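Talanthorpe Student Robotics Program
Progress Report to the Waweru Education Fund
Prepared by Glenys Tamihana, Program Coordinator
Saturday, April 6, 2019

Purpose of this report

The program is required under its grant agreement to report to the Fund at the midpoint of the award. This report covers the work of the student team from the start of the grant in November to the present, states how funds have been used, and sets out the work planned for the remaining period.

Summary of progress

The student project, known within the program as Vela, asks participants to program a robot arm to carry out short household tasks in a toy kitchen. The tasks were proposed by the students and approved by the technical instructor, Hüsnü Akyol. They are opening and closing a cabinet door, moving toys from a pot to the sink, and placing a bowl on a shelf. The first of these has been completed to the standard set out in the work plan. The second is in progress. The third has been started by one student group only.

Attendance has been steady. Two students withdrew before the winter break on account of other school commitments, and both places were filled from the waiting list. All participants have completed the safety module and may now operate the arm under supervision.

The practice area was rearranged in the second month of the grant. The toy kitchen now stands near the large window, and the students have found that bright daylight affects the results of their vision software. Darcy Hapeta, who supervises the weekend sessions, has asked each group to note the light conditions in its log before every run. These notes will be used when the groups compare results at the end of the term.

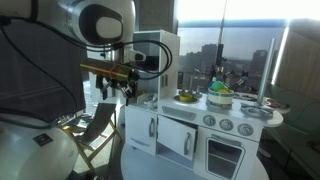

STUDENT WORK

Door task

The kitchen unit has cabinet doors with curved silver handles, and the students chose these handles as the first target for the gripper. Early programs approached from directly in front and often closed the fingers on one side of the handle. The group led by Lachlan Kingi rewrote the approach so that the wrist turns before the fingers close. This version met the required standard and has been adopted by all groups as the common starting point for later work.

Pot and sink task

For this task the cream-colored toy pot is filled with toys of different colors and placed on the counter beside the sink. The program must pick out one toy, lift it clear of the rim, and release it over the basin. The students have recorded 2897 attempts so far. Most failures occur when toys are packed closely together and the fingers cannot reach between them. Two groups are testing a method in which the arm first nudges the top piece to one side. Results are uneven, and the instructor does not expect a settled method before the next reporting date.

Shelf task

Work on the shelf task has been limited to planning and a small number of slow trial movements. The tall cabinet leaves little room for the wrist, and students must also allow for the cables that run from the arm. A written plan for cable routing has been requested from the group before trials continue at normal speed.

USE OF FUNDS

Spending remains within the approved budget. The largest item to date was $2000 for instructor hours. A further $500 was spent on replacement finger tips, cable ties, and printed workbooks. Control software is supplied under an educational license from Wastier at no cost to the grant. Transportation support has been used less than expected, and the program asks the Fund's permission to move the unspent portion to instructor hours for the second half of the award.

DIFFICULTIES AND CHANGES TO THE PLAN

The start of the pot and sink task was delayed by three weeks while the arm's control unit was serviced. During this time students worked in simulation, and the schedule for the shelf task was shortened accordingly. The program also found that groups of five were too large for useful time at the controls. Groups now have three or four members, and each student takes a turn as operator in every session.

NEXT STEPS

The remaining sessions will be given to the pot and sink task and to the shelf task, in that order. Maxine Rakena will collect student logs and prepare the written evaluation required by the Fund. Families and school staff will be invited to a closing demonstration, at which each group will present one task and explain the changes it made to its program. The date will be confirmed to the Fund in writing once the school calendar has been settled.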